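1/ Spring cleaning has started early at our place in Plolgate, and I'm taking it one room at a time – slowly, with plenty of tea.
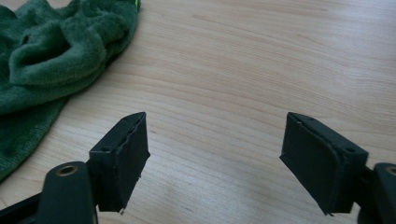 1 min read · 63 words

I dust before I wipe, always, and I go with the grain. My old green cloth has outlasted two vacuums and I love it dearly!

2/ Windows next, and I do mean to get to them before April – the ones over the sink are a disgrace, bless them.
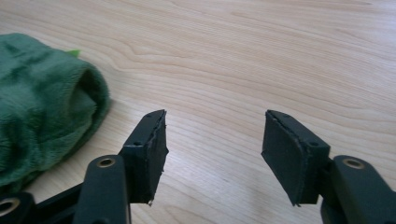 3/ Closets. Send snacks, friends.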